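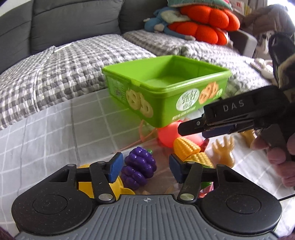
mossgate replied:
Your 47 virtual users are all logging in as the same person, so of course the median looks great. The server cached that one session and has been handing it back ever since.

thudkernel wrote:
They aren't the same person. I have a data file with 540 accounts in it. Castach is supposed to take a new row for every pass.

mossgate replied:
Supposed to, yes. Open the run settings and look at "row policy". Out of the box it's "once per run", a default chosen by someone who hates us.

thudkernel wrote:
OK, it was "once per run". Changed it to "each pass" and now I get error 1592 on the checkout step for nearly everybody. I liked it better when it was wrong.

pell_mell replied:
1592 is a stale token. You recorded the cart token as plain text and you're replaying it. Grab it from the cart page response, save it to a variable, use the variable in the checkout request. The Adetti plugin will find most of these for you.

mossgate replied:
Please don't send people to Adetti. It found 3 tokens in my last script and two of them were the copyright year.

pell_mell replied:
Works fine if you set the left and right boundaries yourself.

mossgate replied:
At which point I have done the job and the plugin gets the credit. I've had managers like that.

drydock_ry wrote:
Side question, why is anyone still scripting at this level? We moved to Hviid in January, it drives a real browser and the tokens look after themselves.

pell_mell replied:
Sure, and how many browsers fit on one load box?

drydock_ry wrote:
Fewer than the brochure said.

thudkernel wrote:
Token is in a variable now and checkout passes. Response times are four times worse than what I showed my boss this morning – the slide is already in the Drustanby release deck.

mossgate replied:
Congratulations, you have a load test. Put your think times back in before you rerun, I can see from your log they're set to zero.

thudkernel wrote:
Those were slowing it down.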